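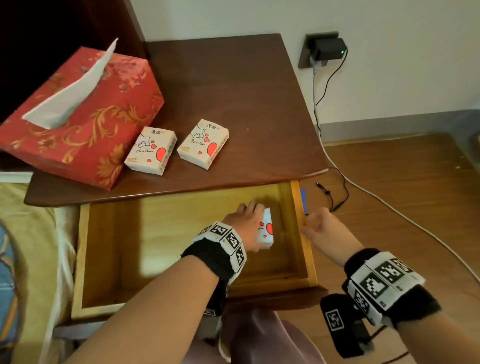

The rule I broke was number eleven, and I'd like it on record that I helped write number eleven. It says a hand that goes on a drawer stays on the drawer until the other hand is done. I came up with that on a lunch break in February, with mustard on my sleeve, back when Trunance had a rule sheet that fit on one page and we all thought that was plenty. By the time I got sent to the bedroom set it ran to nine pages, and I could recite most of them, which did me no good at all. The job was tissue packs, the little ones with the cartoon faces and the hearts and "Biu Biu~" on them. Right hand on the side of the drawer, left hand lowers the pack in, let go, clear out, next one. You wear the marker bands on both wrists the whole time and you feel like a parcel.

I was on take 361 when I scratched my nose.

That's it, that's the crime! Right hand came off the drawer, went up, came back down. Maybe a second and a half. The pack went in fine. I looked at it, thought, well, good enough, and did the next one, and I didn't press the reject button. So technically I broke rule four as well (you reject your own bad takes, right then, before you start another), and rule four is the one Darius actually cares about.

Darius Petrauskas ran standards. He'd come over from Prasetau, where they'd had a bad year with a kitchen robot that learned to pause in front of every cabinet and tilt to the left. They spent months in the code before somebody pulled the original takes and found out the guy demonstrating had a sore hip. Darius told that story to every new hire. I'd heard it so many times I used to mouth along behind him.

Anyway, I finished the set. I went home, ate cereal for dinner, and lay there thinking about my nose.

You have to understand how small it was. The Jeon unit was going to get 2150 takes of that task from all of us put together, and mine was one. I did the math in bed, like a lunatic. Then I thought about some lady five years from now, laid up with her back out, asking the thing to put her stuff away, and it lets go of the drawer halfway and waves at its own face. And she laughs, sure, the first time. Then I thought about it being a heavier drawer, and her hand being near it.

At 6:40 in the morning I was in the parking lot waiting for the building to open. Darius was already there, eating a hard-boiled egg in his car. He rolled down the window.

"361," I said. "I came off the drawer. I kept it."

He chewed for a while. "Which hand?"

"Right."

"You finish the set after?"

"Yeah."

"Then it's the one, or it's the one and whatever you did while you were feeling bad about it," he said. "Did you rush?"

I hadn't even thought of that. I said I probably did.

So we sat in the review room with the Stollanine playback, which takes forever to load, and went through every single take I'd done after the nose. He didn't lecture me. He'd just say "there" and I'd see it, my left hand letting go too high, or my right hand gripping like the drawer was going to run off. We threw out 80 of them. Eighty! The nose itself looked like nothing. If I hadn't told him, I don't think anyone would've caught it, and I said so, sort of hoping for credit.

"Somebody would have," he said. "It would've been a robot."

Then he made me fill out the form. There's a box on it for cause, and I wrote "itch," and he crossed it out and wrote "did not stop." I was mad about that until around noon.

I redid all 80 that week. My nose itched for most of them. When it got bad I stopped, pressed reject, took both hands away, scratched like a dog, and started over from the open drawer. Darius walked by during one of those and kept going, but later I saw he'd added a line under rule four, in pen, on the copy taped by the door. It said scratching is allowed.

Back to top | Contact the author | All stories copyright their author. Please ask before reprinting.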